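Household Water Use, Unit 6
Course notes, I. Phillips
Updated 10/27/07

Read before the tutorial: the Skurham catchment summary and the first 30 pages of the Nava reader. Bring a recent water bill if your household gets one.

Indoor use is grouped by room. The kitchen is usually a smaller share than the bathroom or laundry.

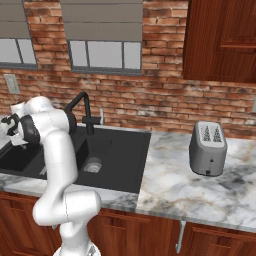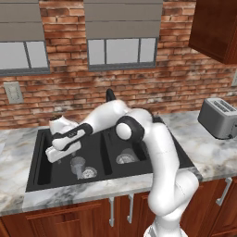 Kitchen sink and counter

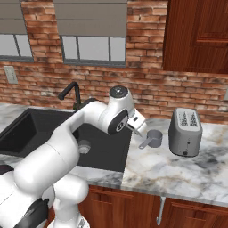
Why is kitchen water metered together with garden water in most homes?
A standard connection has a single meter at the boundary, and everything past it is counted as one total. Separating the two takes a second meter on the garden line.

Terms for this unit
Potable: fit to drink.
Greywater: used water from basins, showers and laundry. Kitchen water is often excluded due to grease and food scraps.
Blackwater: toilet waste.

Worked figure: a tap running at 6 litres a minute for 30 minutes uses 180 litres. Convert to kilolitres before comparing with a bill.

Exercise 23 is due in November. Leave out part (c), the Sastness data has an error in the summer column.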